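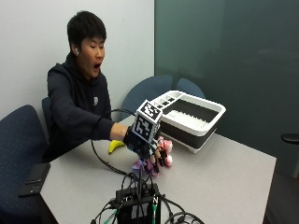

Wenn du eine Banane vom Tisch nimmst, musst du darüber keine Sekunde nachdenken. Deine Hand wandert hin, die Finger gehen auf, die Finger gehen zu, und schon kannst du anfangen zu schälen (oder sie deiner Schwester vor der Nase wegschnappen, das geht genauso schnell). Für einen Roboter ist das eine furchtbar schwierige Sache, und deshalb haben wir uns im Projekt Zimon gefragt, ob er sich das Greifen nicht einfach von uns Menschen abschauen kann. Dazu braucht man erstens Dinge zum Üben, etwa eine gelbe Banane und ein Plüschtier in Rosa und Lila, und zweitens einen ziemlich merkwürdigen schwarzen Handschuh mit einem weißen Würfel obendrauf. Von dem Handschuh und dem Würfel handelt diese Seite, und natürlich davon, was der Roboter am Ende gelernt hat.

## Warum sagt man dem Roboter nicht einfach, was er tun soll?

Das hat man lange so gemacht, und für manche Aufgaben klappt es wunderbar. In einer Fabrik, in der immer das gleiche Blech an der gleichen Stelle liegt, schreibt man ein Programm: Arm nach links, Arm nach unten, Greifer zu, Arm hoch. Fertig!

Aber nun stell dir einmal dein Zimmer vor. Liegt dein Kuscheltier jeden Abend auf den Millimeter genau am selben Platz? Bei mir lag es früher meistens unter dem Bett, und manchmal steckte es im Gummistiefel. Außerdem ist so ein Kuscheltier weich und gibt nach, sobald man es anfasst, und eine Banane ist krumm und bekommt braune Flecken, wenn man sie zu fest drückt. Wer für jeden dieser Fälle eine eigene Regel aufschreiben wollte, der säße noch in hundert Jahren am Schreibtisch und hätte vermutlich die Gummistiefel vergessen.

Viel bequemer ist das Vormachen. So hast du ja auch gelernt, dir die Schuhe zu binden: Jemand hat es dir gezeigt, und zwar langsam, und dann noch einmal, und dann noch einmal. In der Forschung heißt das *Lernen aus Vorführungen*.

## Was der Handschuh merkt

Der Handschuh, den wir Yurt getauft haben, besteht aus Riemen und kleinen beweglichen Teilen, die an den Fingern entlanglaufen. Wenn sich ein Finger krümmt, krümmt sich das Gestell mit. Sensoren messen dabei, wie stark es gebogen ist. Sensoren sind so etwas wie die Sinne einer Maschine, nur dass sie keine Gefühle liefern, sondern Zahlen, und davon eine ganze Menge!

Du kannst das mit deiner eigenen Hand ausprobieren. Leg sie flach auf den Tisch und tu dann so, als würdest du einen Apfel greifen. Schau dir genau an, welcher Finger sich zuerst bewegt und was der Daumen macht. Jetzt greif nach einem Bleistift, den du dir auch wieder nur vorstellst. Ganz anders, oder? Diesen Unterschied schreibt Yurt mit.

## Und wozu der Würfel?

Eine Sache weiß der Handschuh nämlich nicht. Er weiß, wie krumm die Finger sind, aber er hat keine Ahnung, *wo* die Hand gerade ist. Sie könnte über dem Tisch schweben oder hinter deinem Rücken stecken, für die Fingersensoren sähe das genau gleich aus.

Darum sitzt auf dem Handrücken der Würfel mit den Mustern aus schwarzen und weißen Kästchen. Vielleicht erinnern sie dich an die QR-Codes auf Plakaten, und damit liegst du gar nicht schlecht, denn auch diese Muster sind für Kameras gemacht. Man nennt sie Marker. Der Computer kennt jedes Muster auswendig und weiß, wie groß es in Wirklichkeit ist. Sieht es im Kamerabild klein aus, ist die Hand weiter weg. Sieht es schief aus, ist die Hand gekippt. Und weil ein Würfel in verschiedene Richtungen schaut, kann die Hand sich drehen, und oft ist trotzdem noch ein Muster zu erkennen.

Aus den beiden Sorten von Zahlen, der für die Finger und der für den Ort, entsteht eine Art Tanzanleitung für eine Hand.

> **Zum Selberbauen:** Male auf einen Papierwürfel sechs verschiedene Muster aus schwarzen Kästchen und schreib dir auf, welches auf welcher Seite sitzt. Ein anderes Kind hält den Würfel ein paar Schritte entfernt hoch. Kannst du an den Mustern ablesen, welche Seite gerade unten ist?

## Üben, üben, üben

Fast drei Wochen lang haben wir im Dezember in unserem Labor in Lullwood vorgemacht, wie man Dinge nimmt und wieder hinlegt. Am Ende hatten wir 2.353 Vorführungen beisammen. Das klingt nach viel, und abends in den Fingern fühlte es sich auch nach viel an, aber für ein Lernprogramm ist es eher ein dünnes Schulheft als eine Bücherei.

Unser Lernprogramm heißt Trundura. Es bekommt alle Vorführungen und sucht darin nach dem, was sich wiederholt. Zum Beispiel gehen die Finger schon auf, *bevor* die Hand bei der Banane ankommt. Das hat dem Programm kein Mensch als Regel aufgeschrieben, es steckt einfach in den Bewegungen drin. Trundura probiert dann, die nächste kleine Bewegung zu erraten, vergleicht sie mit der echten und verbessert sich ein winziges bisschen. Und wieder von vorn, viele, viele Male.

## Hat es geklappt?

Ja, und ein bisschen auch nein, wie das beim Forschen so ist. Wir haben zwei Aufgaben geprüft: eine Banane aufheben und ein Plüschtier aufheben. Zusammen waren das 176 Versuche mit einer Roboterhand, und jedes Mal lag das Ding ein wenig anders da.

Mit dem Plüschtier kam der Roboter besser zurecht. Es ist weich und verzeiht es, wenn man ein Stück danebengreift. Die Banane war die größere Nervensäge. Lag sie mit dem Bauch zum Roboter, ging es meistens gut, lag sie andersherum, schob er sie gern erst einmal ein Stück über den Tisch, bevor er sie erwischte. Wir vermuten, dass wir sie beim Vormachen zu selten in dieser Richtung hingelegt hatten. Was man dem Roboter nicht zeigt, das kann er sich eben auch schlecht abschauen.

Dazu kommt, dass eine Roboterhand anders gebaut ist als deine. Der Daumen sitzt ein bisschen woanders, die Finger sind dicker, und Haut hat sie auch keine. Jede Bewegung muss deshalb erst umgerechnet werden, so wie man ein Lied für ein anderes Instrument umschreibt, und dabei geht manchmal ein Ton verloren.

## Wörter zum Nachschlagen

- **Sensor:** ein Bauteil, das etwas misst, zum Beispiel eine Biegung, und daraus eine Zahl macht
- **Marker:** ein Muster, an dem der Computer erkennt, wo etwas ist und wie es gedreht ist
- **Vorführung:** einmal vormachen, von Anfang bis Ende, und alles dabei aufzeichnen

*Stand: 5. Januar 2026*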